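4.2 Apprenticeship retention among electrical contractors

The second part of the study concerned the training of apprentices in small and medium-sized electrical firms. Interviews were held at two contractors, Lidora and Castach, both of which take on school leavers each November and pay their college fees in full. A total of 46 apprentices and recently qualified electricians took part. Each interview followed the schedule set out in Section 3, and the answers were coded separately by Lagman and Umali before being compared.

Pay was mentioned less often than expected. Apprentices at both firms spoke mainly of the person they had been placed with, and of whether that person allowed them to attempt work such as board changes and fault finding. At Castach, where pairs are kept together for six months, respondents described steady progress. At Lidora, where placements are settled each Monday according to the jobs in hand, several reported repeating the same tasks for long periods. Four of those who had left the firm named this as their main reason for going.

Both employers also offer a tool allowance of almost £1,000, paid in stages. Respondents welcomed it, although those at Lidora were often unsure when the next stage fell due. Supervisors were likewise uncertain, and the written policy did not settle the matter.

A further theme was the wish for training beyond installation work. Older apprentices asked for courses in control systems and automated equipment, which neither firm yet provides in its own training rooms. Tagle (Section 2) reports a similar demand among maintenance staff.

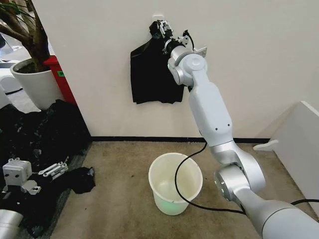

Figure 2. Robotic arm with its gripper holding a black garment against a wall, near a white hook.

Supervisors were divided on this point. Some held that such courses should wait until the apprentice had qualified, while others would admit anyone in the final year.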